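In June I visited the Berkeo lab, where Ming-te Hsueh showed me how they teach a two-arm robot from demonstrations. The task on the table was small objects and a shallow white tray. Each policy gets 50 demonstrations from a person, and after this it is tested in 100 trials.

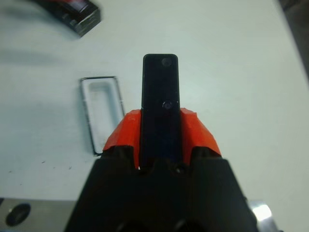
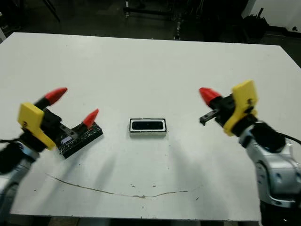
Same table, with red fingertips on both arms:

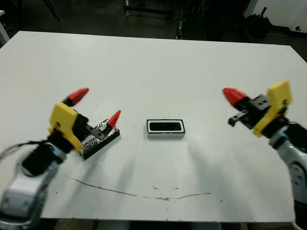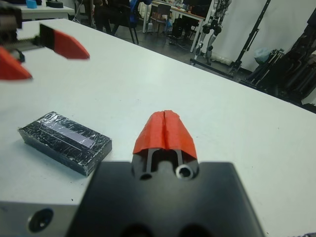 My main question was about the wrist cameras. Mr. Hsueh told me that with the head camera only, the policy often stopped a little beside the object. They added the wrist views and trained again, and the failures became fewer, mostly in the grasping part. He does not know yet if the same will happen with objects of another colour. Tariq Shaikh is preparing this test for the autumn.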